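Bread week, and my sleeves smell like a bakery

2023-03-01

So I've been teleoperating the arm since Monday, and my shoulders would like a word. We're up to 171 good episodes on the bread set, which sounds like a lot until you remember Bereket Assefa wants 2,188 across all the foods before anybody presses train. He has a spreadsheet. It has tabs.

Bread is way harder than the plastic blocks we did in November! Squeeze a crusty piece like you'd squeeze a block and you get crumbs all over the table, and then it's out with the little brush before the next go. I've started closing the fingers slowly and stopping the second I feel I've got it - low down on the piece, crust on one side, soft part on the other.

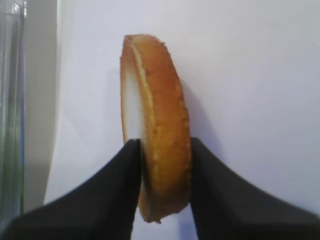
Do you throw out the episodes where you drop it?

We keep them, but they get tagged as misses and go in their own folder. Bereket wants the ones where I fumble and then recover most of all, so I don't restart anymore unless the food leaves the table.

Each episode gets 60 seconds max, and I take a break after every 5 (my rule, my wrists). Tomorrow we switch to the Nikau wrist mount, which means redoing the calibration - ugh - and then it's on to fruit. I've already asked for grapes to go last.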